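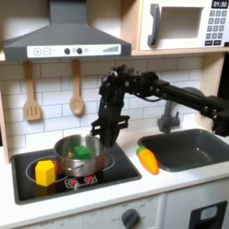 On Friday evening I finally gave the toy kitchen its cleaning. My friend Radoslava passed it to me when her daughters became too big for it, and for 7 weeks I only moved it from corner to corner.

The white counter was easy, with warm water and a little soap. The tile wall behind it took me longer, roughly 60 minutes, because I went along the grout lines with an old toothbrush. Do not use a hard sponge near the burner rings, they are only printed.

What I like most is the small steel saucepan. It shines better than my own pans! The carrot is also charming. For soup I now put blocks in the pot, and green is officially broccoli. For the yellow one we have no agreement yet. Agnes says cheese, I say corn.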